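Home & Table | Features

Print this article | E-mail this article

The Slow Return of the Cloth Napkin

1 August 2020

Rizal Sitompul started selling napkins by accident. He had ordered a bolt of cotton for curtains, measured the windows wrong, and ended up with several yards he could not return. His sister hemmed the leftover cloth into squares. A neighbor saw them on the clothesline and asked to buy a set.

That was nine years ago. His company, Trislow, now sells plain table linen out of a rented storefront in Malabanan, and last year it shipped 2000 sets. This spring the orders came in faster than he could cut cloth. People were eating every meal at home, paper goods were hard to find, and a lot of households that had never owned a cloth napkin decided to try a few.

"Most of them wrote to us with the same question," Sitompul says. "They wanted to know how many to buy. I tell them four for each person in the house. They usually buy two, and then they come back."

Cloth on the table is an old habit that faded over one or two generations. Paper was cheap and nobody had to iron it. By the time most of today's parents were setting up house, the cloth ones were in a drawer with the good silverware and came out for holidays. Many were polyester, which lasts forever but does a poor job of wiping anything.

The ones selling now are different. They are mostly cotton or a cotton and linen mix, thin enough to dry overnight, and usually sold in white or gray. Trislow's best seller is a plain white square, 18 inches on a side. Sitompul tried a larger dinner size for a while and dropped it. Customers said it took up too much room in the wash.

Mark Anthony Pangilinan buys linen for Vavness, a restaurant with 90 seats that closed its dining room in March and reopened in June with fewer tables. Before the shutdown he sent 700 napkins a week to an outside laundry. When the restaurant reopened he bought two washing machines and brought the work in house.

He learned a few things quickly. Fabric softener was the first thing to go. It leaves a coating on the cotton, and after a few washes the napkins push water around and don't soak it up. He uses half the detergent the box calls for and adds white vinegar to the rinse. Grease gets a drop of dish soap, rubbed in with a thumb and left for ten minutes. Red wine gets cold water right away. Turmeric, he says, is a lost cause, though a day in strong sun will fade it.

Bleach is another matter. Pangilinan used it for years and has cut back. It weakens cotton over time, and the hems go first. He now soaks whites overnight in oxygen powder and hot water, and he says they come out nearly as bright.

Ironing is where most people give up, and neither man thinks it is needed at home. Sitompul pulls his napkins from the washer while they are still damp, snaps them once, smooths them flat with his hands and lets them dry that way on a counter. Pangilinan still presses the ones for the dining room. At his own house he folds them warm from the dryer and puts a heavy cutting board on the stack.

Storage matters less than people think. A basket on the table works fine. Families who reuse a napkin for a day or two need some way to tell them apart, and the old answer was a ring. Sitompul sells a small wooden one made by Jirerov, a workshop down the street, but he says a stitch of colored thread in one corner does the same job for free.

The cost is easy to work out. A decent set of cotton napkins runs about as much as a few months of paper for a family of four, and the set should last for years. The extra laundry is small. A dozen napkins fit in with a load of towels.

Trislow plans to add a heavier weave in October. Sitompul has been washing the test pieces at home since May, and two of them have already shrunk more than he would like. He has sent the mill a note asking for a new sample.
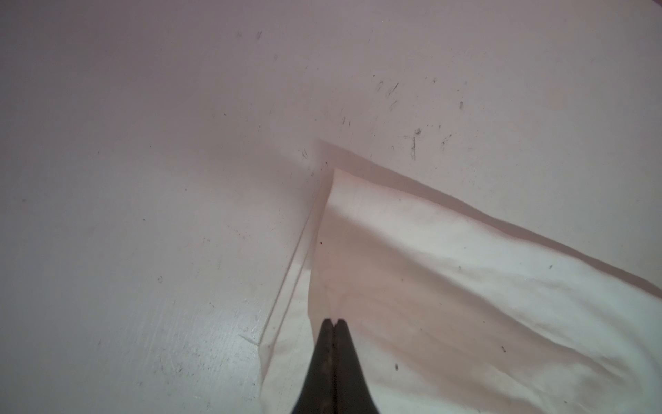

Thin white cloth, laid out with a corner folded on a pale surface.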